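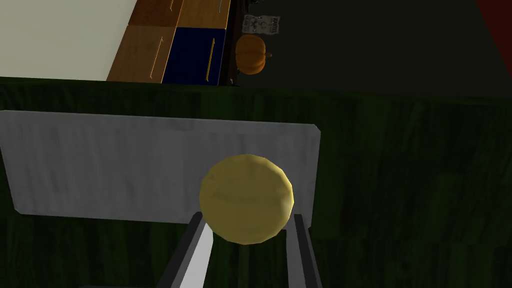 Leaflets and mailing lists: tips for people selling from a home workshop

Put a different code on each batch of leaflets. A letter and a number in the bottom corner will do. Ask for the code when someone orders and write it in the order book the same day.

Print a short run first. We had 900 done for the December fair with the old phone number on them, and 465 were still in the cupboard at Easter.

Keep one customer list. If names are in a notebook, a phone and a spreadsheet, move them all to the spreadsheet and stop using the others. Columns for name, town, what they bought and when are enough to start with.

Only email people who have agreed to it. Note the date they said yes. Take them off as soon as they ask.

Send reminders by what people bought. Anyone who had a chopping board from us gets a note about board oil after 4 months. People who bought stools don't get that one.

Change one thing at a time. Wilma De Smet sent the same offer to two lots of 160 customers with different subject lines. The one naming the product brought in almost twice the orders.

Leaflets stored in a workshop curl and pick up dust. Keep them flat in a lidded box, off the floor, with a piece of board on top.

Shop counters: ask before leaving a pile, and go back to check it. The Purnden shops will usually take a small stack by the till but not a stand.

Old leaflets are useful under glue-ups and for mixing filler on.

Updated 03/11/2025 by Hanne Miettinen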